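**Thread: Squeak in a floating floor, second-floor room**

**jendham_mill** – April 21, 2026
Engineered planks over foam underlayment on a plywood subfloor. Squeak runs along one joist line near the door. It went quiet in October and came back when the heat went on. I have access from the hallway side only.
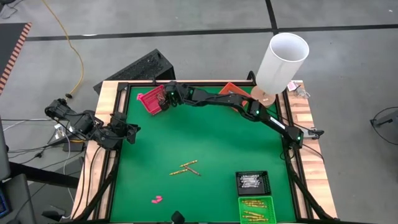
Expansion gap at the door wall is tight, maybe the thickness of a coin. The other three walls are fine. Joists are 2x10.

**gyubin.ma**
Start with the gap. A plank pinned at the wall will lift and rub at the joints. Pull the baseboard, trim the edge with an oscillating saw, leave what the plank maker asks for.

**priit_t**
Disagree. If the noise follows a joist, it's the subfloor moving on the nails. Trimming planks won't touch that. Screw it down from above before doing anything else.

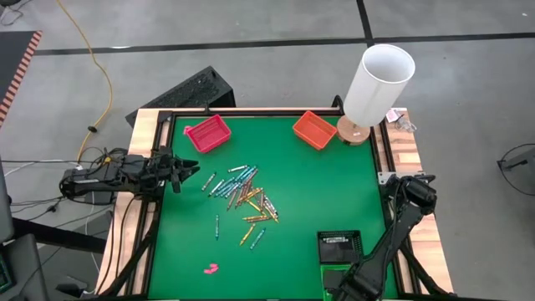
You'd have to lift six rows to reach the joist line, but click planks come up clean if you start from the door wall. Number them on the back with pencil.

**gyubin.ma**
Six rows is a lot of work on a guess. Trimming takes an hour – if the squeak stays, he lifts the rows anyway and has lost nothing.

**jendham_mill**
Walked it again in socks. The noise is sharpest directly over the joist and fades between joists.
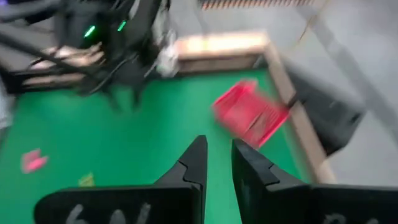 What screw length for a 3/4 inch subfloor? 2 inch is enough, coarse thread, driven until the head sits just below the surface.

**priit_t**
Agree with 2 inch. Put them every 6 inches along that joist. Drywall screws snap, so use deck or subfloor screws.

**flosico_dan**
Talc in the joints worked for me for one winter. Not a fix.

**jendham_mill**
Ordering screws. Will trim the door wall while the planks are up.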